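Fitted wardrobe and shelving inspection, Wolia show flat
Checked by: Bianca Husar
Fitting by: Clalico, lead fitter Iulian Toma
Visit: Saturday, morning

Ratings: A accepted, B minor work, C to be redone before handover.

1. Carcass level, front to back and side to side. A.
Comment: Plinth feet adjusted on the left bay. Lock nuts tight.

2. Wall fixings, tall units. C.
Comment: Two brackets per unit specified, one fitted on the end unit. The plug in the existing bracket turns under light load. Replace with a cavity fixing suited to plasterboard and add the second bracket. No shelf in this unit is to be loaded until that is done.

3. Door gaps. B.
Comment: Drawing gives 3 mm. Middle pair closes to 2 mm at the top. Adjust the upper hinge, then recheck the lower.

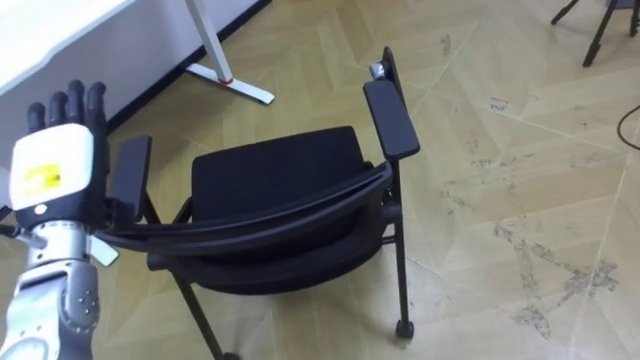
Do the tall units need fixing to the wall if they already stand level?
Every tall unit is fixed regardless. A level carcass can still tip when a drawer is pulled out fully or a child climbs on a shelf.

4. Drawer runners. A.
Comment: All 6 drawers open fully and close without catching. Soft close works on each.

5. Shelf loading. B.
Comment: Long shelf is 1,008 mm between supports with no centre bracket. The Tamitz sheet supplied with the job asks for one above 900 mm. Fit bracket, or cut in an upright and use two shorter shelves. Zamfira Anghel to confirm which with the client.

6. Edges and corners. B.
Comment: Edging lifting at the lower right corner of the desk top. Reglue and clamp. Exposed screw head inside the left bay to be capped.

7. Ventilation gap behind the units. A.
Comment: Clear along the outside wall. Skirting cut back as drawn.

8. Hanging rail. C.
Comment: End socket held by one screw out of three. Rail rated at 80 kg by the supplier, but that figure assumes all screws are in. Refit both sockets.

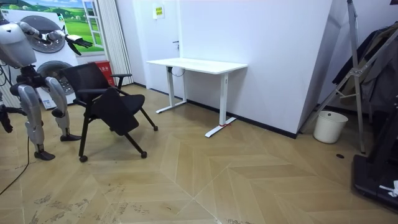
Can the wardrobe be used while the C items are outstanding?
Only the drawers and the middle bay may be used. The end unit and the hanging rail stay empty until both items have been signed off.

9. Clearance for doors and drawers. A.
Comment: Walkway with drawers open is wider than drawn.

10. Paperwork left on site. B.
Comment: Care sheet present, hinge adjustment sheet missing. Evaristo Santoro to send a copy.

Items 2 and 8 to be reinspected by B. Husar. Items 3, 5, 6 and 10 can be closed by photograph.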